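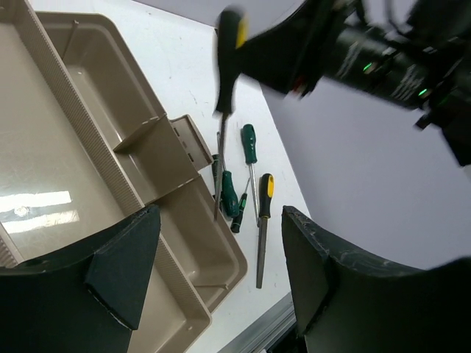

Substitution Timing and Late Tries in Amateur Club Rugby
Final Project Report, Sports Analysis Module
Submitted 2020-04-23

1. Background

Replacement players in rugby union are often brought on in fixed patterns. Coaches at the amateur level tend to change the front row early in the second half and keep one or two backs for the last ten minutes. The practice is widely followed but has been studied less at club level than in the professional game. Professional squads have sports science staff and tracking units. Clubs in lower leagues work from the touchline with a watch.

This project asked whether the timing of front-row replacements was related to the number of tries conceded in the final quarter of a match. A secondary question was whether teams that changed their scrum-half before the hour scored more in the same period.

2. Data

Match records came from two clubs, Akdale and Durer, and covered all competitive fixtures for which a full written log was kept. Each log gives the minute of every score, penalty, card and replacement. Friendly matches were left out. So were matches abandoned before 80 minutes.

The final data set held 180 matches and 304 final-quarter tries, counting both sides in each match. The final quarter was defined as minute 60 to the end of play, including time added for stoppages. A try scored in minute 60 itself was assigned to the final quarter.

Logs from Akdale were typed. Logs from Durer were handwritten up to October of the second season and typed after that. Handwritten entries were read twice, and where the two readings differed the entry was checked against the league result sheet. In 9 matches the sheet and the log disagreed on the scoring order. The log was used in those cases, as the result sheet does not record minutes.

3. Method

Each match was placed in one of 4 groups according to the minute of the first tactical front-row replacement by the home club:

Group A: before minute 50
Group B: minute 50 to 59
Group C: minute 60 to 69
Group D: minute 70 or later, or no replacement

Injury replacements were coded separately where the log gave a reason. Where no reason was given, the replacement was treated as tactical. This is a weakness of the coding and is taken up in section 5.

Tries conceded in the final quarter were compared across groups with a Kruskal-Wallis test. A Poisson regression was then fitted with tries conceded as the outcome. The predictors were group, score difference at minute 60, home or away venue, and whether either side was a player short at any time after minute 60. All matches were entered in the Kuleo spreadsheet template used by the course and exported for analysis.

Score difference was included because a team that is far behind may change players early and also concede more. Without it, early replacement would look harmful for reasons that have little to do with the bench.

4. Results

The unadjusted comparison showed a difference between groups. Group D conceded the most tries in the final quarter and Group B the fewest. Group A fell between them and had the widest spread.

After adjustment for score difference, the gap between Groups A and B closed almost completely. Group D remained higher than Group B. Group C could not be separated from either neighbor. Playing a player short had the largest effect of any predictor, as expected. Venue had no clear effect.

For the scrum-half question, no relation was found. Teams that made the change before minute 60 scored at the same rate as those that made it later.

5. Limitations

Both clubs play in the same region and draw on similar squads, so the results should not be carried over to other levels. Weather and pitch condition were missing from most logs. The fitness of the starting players was not recorded at all.

Unexplained replacements are likely to include injuries. If injuries cluster late in matches, Groups C and D contain more forced changes than the coding shows. A third club, Nwosu, offered its records, but these give replacements only by half and could not be used.

6. Further Work

A log sheet with a required reason for each replacement would remove the main coding problem. The same sheet should have a column for scrum count, so that front-row workload can be measured directly instead of being inferred from playing time. A draft version is given in Appendix B, and the coding rules for cards and penalty tries are in Appendix A.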